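**Notebook entry, 11/01/2023. Istgate workshop, Sturkatico project**
Recorded by Domnica Lungu. Copies to Ross Morrison and Liên Kim.

The simulated room was loaded at the start of the shift, with both arms raised and the grippers empty. Renders from the session are entered below under run 2041.

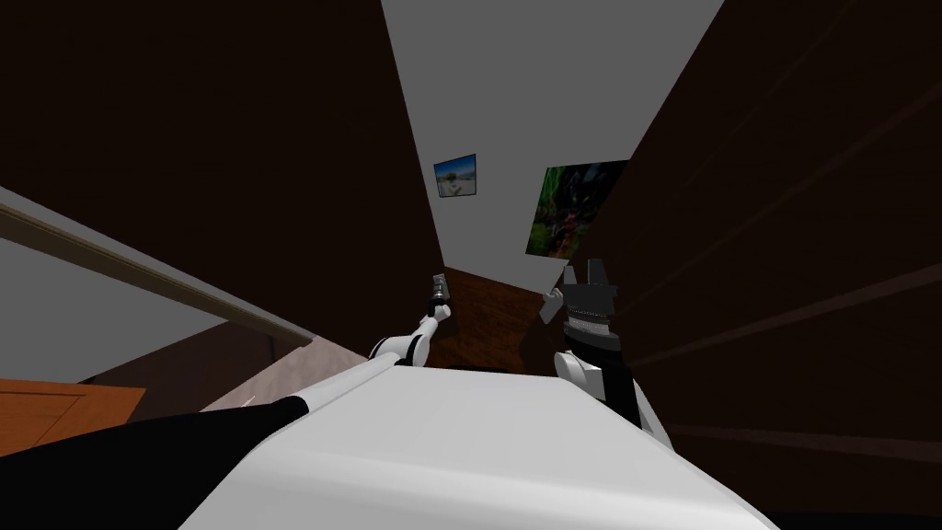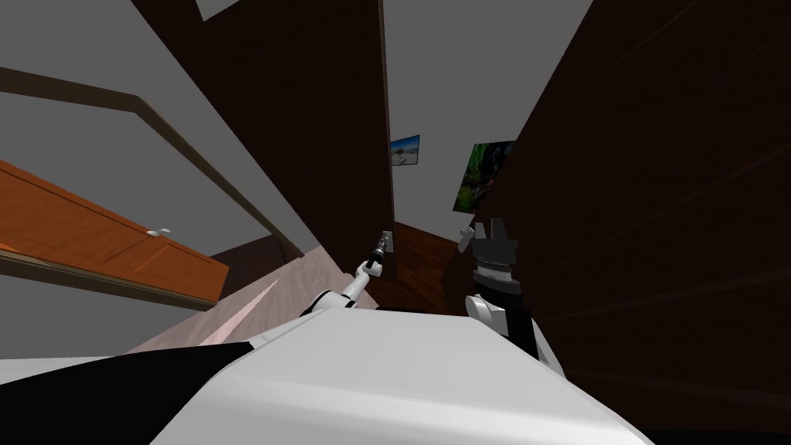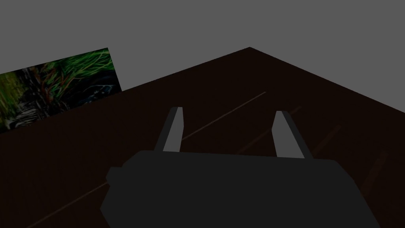
*Run 2041, simulated room. First two: view from the body, both arms. Third: one gripper over the dark tabletop.*

The purpose of the entry is to record how the room-servicing work is to be divided once the system is in use at Ikidham. Under the September draft, the attendants were to hand over all table clearing and keep the cupboards. Tươi Lưu objected that clearing is when attendants notice damage and lost property. The objection is accepted. Attendants will inspect each room first and release it to the robot from the corridor panel.

Staffing remains at 37. Five attendants will move to the remote desk on a rotating basis, for no longer than seven weeks at a time. Anika Hutchins has asked that desk time be paid at the supervisor rate. Not settled; Ross to raise it with the Ikidham office.

Notes on the model:
- The view from the body is steeply tilted. Desk staff will need a leveled view, or training time must be extended.
- The tabletop is very dark and nearly plain. Repeat with a lighter finish.
- Wall pictures to be kept in the model for orientation.

Open: who signs for a room if the robot stops partway through. Liên to draft wording.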